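Kitchen > Storage > Bag Keepers > Terneo Wall Bag Keeper

Terneo Wall Bag Keeper

Made by Gimuvov

We've had the Terneo hanging in our own stockroom since October and we love it, so we were very happy when Gimuvov agreed to let us carry it in the shop. It's a tall, slim holder for used plastic bags. You push them in at the top, pull them out at the bottom, and the heap under the sink is gone!

The idea is an old one. Plenty of people grew up with a cloth tube on the back of the pantry door, stuffed until the stitching gave up. The Terneo does the same job with a stiff body that keeps its shape, so it doesn't sag or swing around when you grab a bag in a hurry. The front has a long slot down the middle so you can see how full it is, and the bottom opening has a soft rubber collar that holds the next bag back while you pull the first one free. That collar is the part we like best. On the Pellegrini model we used to sell, the opening was a plain hole, and you'd often end up with three bags on the floor when you only wanted one.
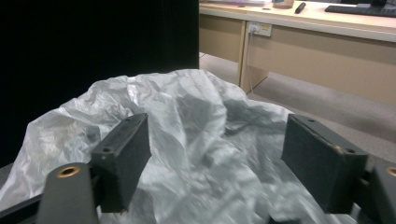 Bags go in best when you don't fold them at all. Gather one up from the handles or the top edge, squeeze the air out with your hand, and poke it down into the opening. It doesn't need to be neat, and thin see-through bags are the easiest of the lot. A crumpled whitish one with wrinkles running all through it is just right, even when it bunches up into a mound like that, as the creases give the collar something to hold. Very slick new bags straight off a roll can slide through a bit too freely, so scrunch those first. Thick store bags with stiff handles will fit too, but put them in handles last or they catch on the rim.

How many it takes depends on what you save. With thin produce bags ours holds more than we've ever managed to collect (and we tried), and with heavier grocery bags you'll want to stop when they reach the top of the slot. Packing it tighter than that makes the bottom ones hard to pull.

Putting it up takes two screws, which are in the box along with wall plugs. There's also a hook that goes over a cabinet door if you rent or don't want holes. The hook is padded with felt and fits most doors, though a very thick one may be too much for it. If you use the screws, leave a hand's width of space under the keeper so you can get at the collar.

Cleaning is easy. Lift the body off its bracket, pull out the collar, and wash both in warm soapy water. Please let everything dry all the way before you fill it again, and don't put away bags that have had meat or anything damp in them. The collar isn't dishwasher safe. The body is, on the top rack.

Details

Item number: 798
Height: 6 inches for the Mini, 18 inches for the Standard
Colors: white, sage, dark gray
Mounting: screws or over-door hook, both included
Spare collar: item number 257, sold separately

The Mini is meant for small trash liners and dog bags, and it's a sweet little thing by the back door or in the car. It comes with the same collar in a smaller size, so check which one you need before ordering a spare.

Orders placed before noon go out the same day from our Justdale warehouse. If you'd like to see one first, both sizes are up on the wall in the Justdale shop, full of bags, and you're welcome to come in and pull on them as much as you like.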